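Hilo sobre cómo dejamos montado el hervidor en la mesa blanca de la oficina, que me lo han preguntado ya varias veces. Lo escribo por partes.

**1/** Hasta febrero el agua se calentaba en una repisa del pasillo, al lado de la impresora. Cada taza era un paseo, y si había reunión en la entrada no se podía pasar. Nilton Quintero propuso traerlo todo a la sala grande y a nadie le pareció mal.

**2/** El hervidor es eléctrico, negro, de cuello de cisne, con su base cuadrada aparte. Para café de filtro va muy bien porque el chorro sale fino. Para llenar una tetera grande es lento. Quien tenga prisa, que llene la taza directamente.

**3/** La mesa tiene un pasacables redondo cerca del borde derecho. Por eso la base va en esa mesa y no en la redonda de madera clara, que no tiene por dónde bajar el cable y obligaba a dejarlo colgando hacia el paso.
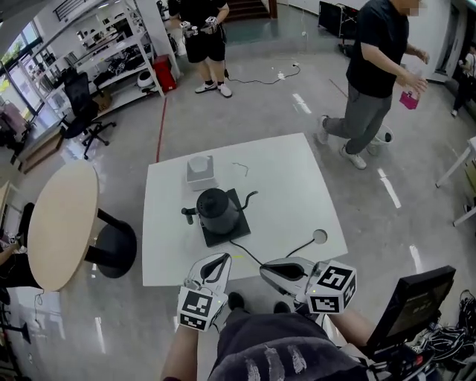 **4/** El cable hay que llevarlo hacia el pasacables sin tensarlo. Si alguien mueve la base, que compruebe después que el cable no ha quedado debajo. Una base que cojea da mal contacto y luego parece que el hervidor está roto. Ya nos pasó con el anterior, un Parnis que acabó en el punto limpio sin tener nada.

**5/** Agua: la del filtro, hasta la marca de máximo y ni un dedo más. Si se pasa, al hervir escupe por el pico.

**6/** Temperatura. Saoirse Madigan toma té verde y lo quiere sin hervir. Los demás lo llevamos a ebullición y listo. No hace falta poner carteles, basta con preguntar antes de servirse si el agua es de otro.

**7/** Descalcificar cada 3 semanas con ácido cítrico. Se disuelve, se hierve, se deja reposar y se aclara dos veces. Con vinagre también sale, pero el olor se queda toda la tarde y Aidan Fahy se queja con razón.

**8/** Los pañuelos se quedan en esa misma mesa, detrás de la base. Sirven para secar las gotas al momento. Si el charco es más grande, bayeta.

**9/** La base no se moja nunca. Para limpiarla: desenchufar, retirar el hervidor, paño apenas húmedo y secar. Se nota enseguida cuando alguien ha apoyado encima el hervidor chorreando.

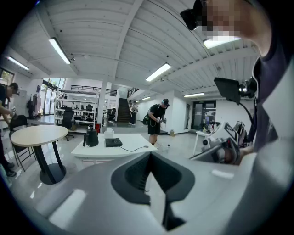 **10/** Tazas: cada cual la suya, y al fregadero al terminar. La mesa tiene que poder despejarse en un minuto, se usa para más cosas a lo largo del día.

**11/** Café: compramos el de Hesevau, en grano. La última bolsa, abierta el 26/4/21, va por la mitad. Si la acabas, apunta que falta. Fiachra Lenihan hace el pedido y necesita saberlo con un par de días de margen.

**12/** El último que sale desenchufa la base y vacía el agua que quede. El agua de la víspera no se vuelve a hervir, se tira a las macetas cuando esté fría.

**13/** Me preguntaba Quang Chu por qué no compramos un termo de esos que mantienen el agua caliente las 24 horas. Lo miramos. Ocupa bastante más, gasta aunque no lo use nadie y para los que somos no compensa.

**14/** Pendiente: un escurridor pequeño para las tazas. Si alguien tiene uno en casa que no use, que lo traiga y lo probamos esta semana.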